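Zukside Annex, second floor
Walk-through checklist with comments, 30 September 2022

14 shares | 3 comments

The landlord's cover letter says the floor is "in full compliance and move-in ready." I've read that sentence in other letters. Items marked OK are ones I tested myself. Items marked CLAIMED are ones I was told about and couldn't check.

EXITS AND STAIRS

1. Exit signs lit: OK. The one by the freight door flickers.

2. Exit doors open without a key: OK on the north stair. The south stair door needed my shoulder. I was told it "sticks in humid weather." It wasn't humid. FIX BEFORE SIGNING.

3. Stair width: OK. 40 inches at the tightest point, measured between the handrail and the wall. The plan says 44. I'd like to know where the plan got that.

4. Emergency lighting, 90-minute test: CLAIMED. Log sheet shows a pass every month, same pen, same handwriting, same slant. The March entry has been written over. Asked for a retest with one of us present.

FIRE

5. Extinguishers mounted and tagged: PARTLY. Tags are current on all but the one in the kitchenette, which had no tag at all and was holding the door open.

6. Sprinkler clearance: FAIL. Old Brunner shelving in the storeroom goes nearly to the ceiling. Code wants 18 inches below the heads. The top shelf has to come off, and I don't accept "we never put anything up there" as a control.

7. Alarm panel: CLAIMED. Green light, no trouble signal. Monitoring is supposed to be through Uvgate. No contract was shown to me, only a sticker.

8. Fire doors self-close: one of two. The other stops a hand's width short and sits there. Adjusting the closer takes five minutes, so I don't see why it's still on the list from the last inspection.

ELECTRICAL

9. Panel access: OK, after a mop bucket was moved. Mark the floor.

10. Breaker labels: FAIL. 12 breakers, and the labels include "misc," "misc 2" and "ask."

11. Outlets near sinks protected: OK. Tripped and reset with my own tester.

12. Extension cords in place of fixed wiring: FAIL in the back office. Daisy-chained power strips under the carpet edge. The Corenau quote to add outlets was $1,805, which the landlord calls steep. Get a second quote, but get the outlets.

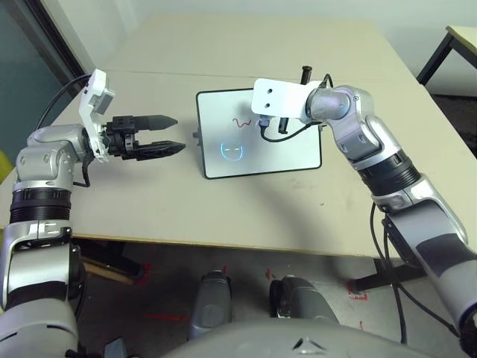
13. Portable heaters: none found, though there's a scorch mark on the baseboard that somebody ought to explain. Put a no-heater clause in the lease.

FLOORS, AIR, WATER

14. Trip hazards: two lifted carpet tiles outside the restroom. Tape isn't a repair.

15. Ventilation: CLAIMED. Brochure says 900 cubic feet per minute. A tissue held to the return grille barely moved. Wants a proper reading from someone who isn't selling the unit.

16. Hot water at hand sinks: OK, slow to arrive.

17. First aid kit: present. Burn gel expired, no gloves.

RESULT: not ready. Recheck 2, 6, 8, 10 and 12 in person. Photos sent by the landlord won't close any of them.

3 comments | 14 shares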